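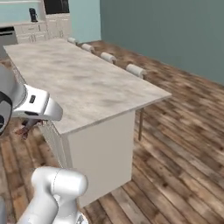 Stadano says kitchen refits pay for themselves. Its numbers are thin

Home sellers who redo the kitchen before listing get their money back and then some, according to a survey put out Tuesday by Stadano, a company that sells kitchen refits.

The firm says it heard from 183 homeowners in Tilar and nearby Stoseck who had the work done before selling. Of those, 46 percent said the new kitchen "helped a lot" with the final price. Another 37 percent said it helped a little.

What the survey does not say is how much anyone spent, or what similar homes with old kitchens sold for over the same months. Stadano did not ask. It also picked the homeowners from its own customer list, and people who have just paid for new cabinets may not be the toughest judges of whether they needed them.
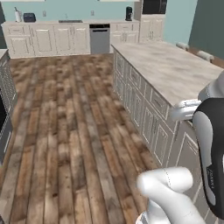

White cabinets and a plank floor in a computer-rendered kitchen.

Shojaei, a real estate agency with offices in both towns, was cooler on the idea. It said most of its buyers ask first about the roof, the heating and the property tax bill, and that fresh paint is often enough for the rest.

Stadano said a fuller report would come in September. The company is meanwhile offering sellers 3 percent off a full refit, a deal that is mentioned twice in the survey summary.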